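Why Does Wood Move?

Wood comes from trees, and trees drink a great deal of water. Inside a trunk are many tiny tubes, like drinking straws packed side by side. When a tree is cut into boards, much of the water dries out. The tubes stay.

Because of these tubes, wood can still take in water from the air. In damp weather a board swells and becomes a little wider. In dry weather it shrinks again. A board 200 millimeters wide may change by 2 millimeters or more between summer and winter. It hardly changes in length at all.

Builders plan for this movement. Before laying a floor, they often leave the boards in the room for several days so that the wood can get used to the air. They also leave a narrow gap next to the wall. The baseboard - the long strip at the bottom of the wall - hides the gap from view.

Have you heard a floor creak at night? As a house cools, boards can shift and rub against each other or against their nails.

Try it yourself: with an adult, measure the width of a wooden board in November and write the number down. Measure it again in summer, at the same spot. Has it changed?

Text: Jolanta Kalinowski, Skundano Children's Museum

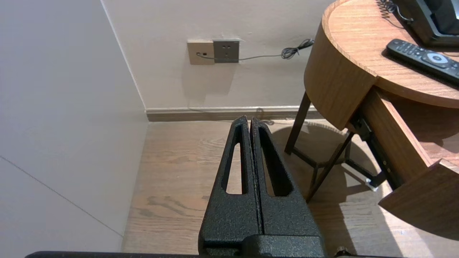
A light wooden floor and a baseboard in the corner of a room.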